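We use cookies to keep you logged in and to remember your settings. By continuing to browse you agree to this. Accept / Manage

Plastic plates for everyday, yes or no?

mossyporch
OK so we finally moved into the place in Clendonport and I have unpacked exactly one box of dishes, and half of it was chips and dust. Four of my grandmother's dinner plates made it. I don't want to use those daily with two kids and a tile floor, so I'm thinking of going all plastic for weekdays and keeping the good ones up high. My sister thinks this is depressing and that I'm going to feel like I'm eating at summer camp. Does anybody here do this full time? What do you use, and does it get gross after a while?

dishrack_dan
Full time plastic here, going on three years. Doesn't feel like camp unless you buy the ones with the compartments! Get plain round ones with a bit of a rim so the peas stay put. I have a stack of Lonance in gray and they still look decent apart from knife marks.

kettlecorner
I'm going to be the grump. I tried it and went back to stoneware in a month. Plastic slides around when you cut anything, it holds on to tomato sauce, and mine came out of the dishwasher with little puddles sitting on them every single time. I was drying plates with a towel at 6 in the morning before school lunches. No thanks.

dishrack_dan
The puddles are real, I'll give you that. I tip the rack a bit before I open the door all the way. Sauce I just rinse right after dinner.

kettlecorner
"Just rinse right after dinner" he says, to a woman with two kids lol

mossyporch
Ha, yes, rinsing right after dinner is maybe a Sunday thing in this house. Is the tomato thing bad on every color or only on white? I was leaning toward something in the pink/coral family partly for that reason. Our table is white and the walls are very, very pale and I'd like something on there with some life in it.

halfpintpantry
Oh do the pink!! I have coral ones and I love them. Spaghetti doesn't show at all, or if it does it's in the same family and I've stopped looking. What does show is turmeric. I made a chickpea thing in January and one plate has had a yellow smile on it ever since. Sun on the windowsill for a couple days faded it some but it's still there if you know where to look.

Matte or shiny though, that's the bigger question if you ask me. Matte looks so much nicer on a table. It does pick up fork scratches and you can see them when the light comes in sideways.

kettlecorner
See, that's what I mean. You're all describing plates with problems.

halfpintpantry
I'm describing a plate that has been dropped down the basement stairs and is fine :)

tworackoven
Somewhere in the middle on this. We have plastic for breakfast and lunch, ceramic for dinner, and nobody in the house ever puts them back on the right shelf so it's all one leaning pile anyway. If you go that way, measure your cabinet first. I ordered the Claeys dinner size without checking and the door wouldn't close. Had to send back the whole set and eat 15 bucks in shipping.

Also don't microwave them unless the bottom says you can. I know everyone knows that. I did it anyway and now I own one plate that rocks.

mossyporch
Measuring the cabinet tonight, thank you, that would absolutely have been me. I don't want to spend 300 on plates so the kids can put ketchup on them. What's a normal price? I saw a set for 50 and another one that looked the same to me for 30.

dishrack_dan
Get the 30 one. Or buy a single plate if the store lets you, and live with it a week. Eat toast off it, cut a pork chop on it, see if it bugs you.

kettlecorner
Agree with Dan on this one, mark the day down. One plate. And cut something tough on it, because the sliding is what got me. Placemat helps some but then you're washing placemats.

tworackoven
We cut the kids' meat on a board in the kitchen and bring it over already done, so sliding never comes up. Cetik makes a silicone mat that wipes clean if you want to go the placemat route. I wouldn't bother for adults.

mossyporch
All right, one plate it is, pink. If it passes I'm getting seven more, and if it doesn't my sister gets to be right for once. Halfpint, do yours have a flat middle or do they dip? I want something that can take a little sauce but I don't need another bowl.

halfpintpantry
Shallow dip, not much. The rim comes up slightly and there's a faint ring just inside the edge, so a runny egg mostly stays home. Soup would be a no. I think it's a softer pink than people expect when you say coral.

Last updated: Sunday

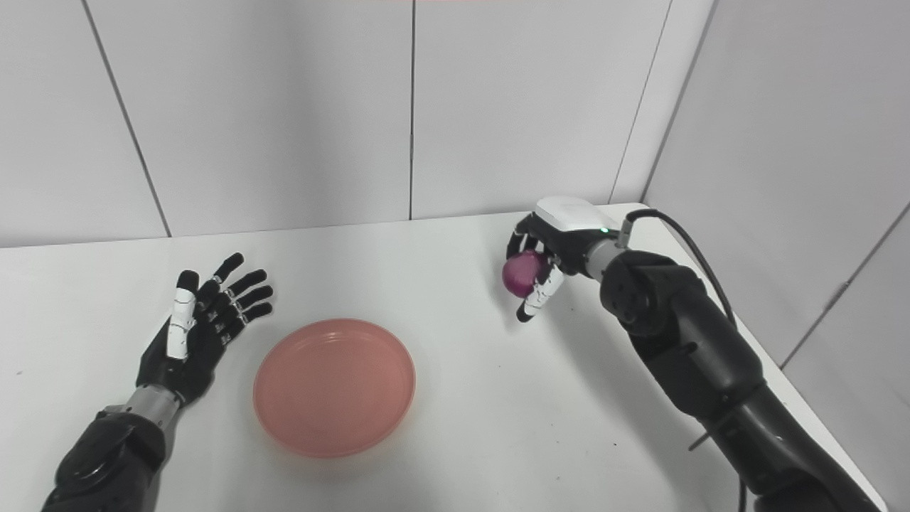 Coral plate, matte, on a white tabletop (posted by halfpintpantry)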